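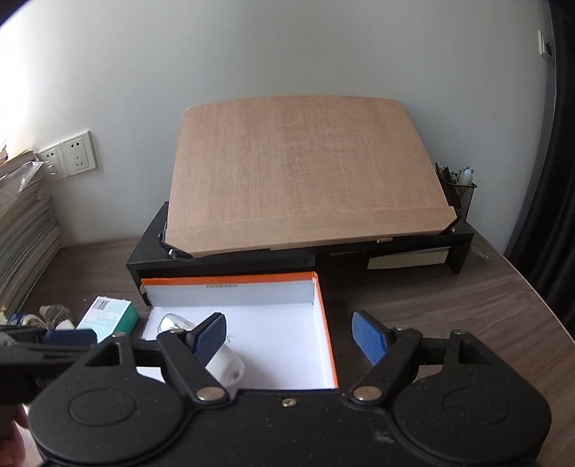

Hustby opens its gripper comparison to outside labs

PLESMONT, June 14, 2019 - I'm Rajitha Paul, I run product testing at Hustby, and I get to share some news I've been sitting on since January. We're opening up our gripper comparison to any lab or small shop that wants in, and you can sign up starting today!

A bit about what we've been doing. We make finger pads, and for a long time we tested them the way everybody does, with metal blocks on a clean bench. The pads did great. Then customers put them to work on ordinary stuff - a computer mouse, a pen, an envelope - and called us with questions we couldn't answer. So we moved the testing onto regular desks, clutter and all, and started using hand-held grippers so a person can try a grasp over and over without programming an arm first.

The comparison covers 8 finger pads on 2 gripper bodies, ours and one from our friends at Cedis. Each pairing gets 200 grasps. Smooth, rounded things are my favorite part (and the part that makes me mutter), and reaching into a box is a whole separate challenge, with walls getting in the way of whichever finger you weren't watching.

Ankica Omerović, who leads the hardware side at Cedis, has been swapping parts with us all spring. "I came in sure that the stiffer pad would win everything," she told me. "It's good on boxes and books. On anything with a curve I keep reaching for the softer one, and I've stopped arguing about it."

Labs that join get a loaner kit with both bodies, the full set of pads, and our grasp log sheets. We have 140 kits to lend. Ristić is handling the shipping, and you keep the kit for as long as your testing takes, within reason - please do send it back! All we ask for is your log sheets, including the bad days.

We'll post everyone's results together on the Hustby site, with the lab names left off if you'd like.

To request a kit or ask me anything at all, write to the Hustby testing desk in Plesmont, attention Rajitha Paul.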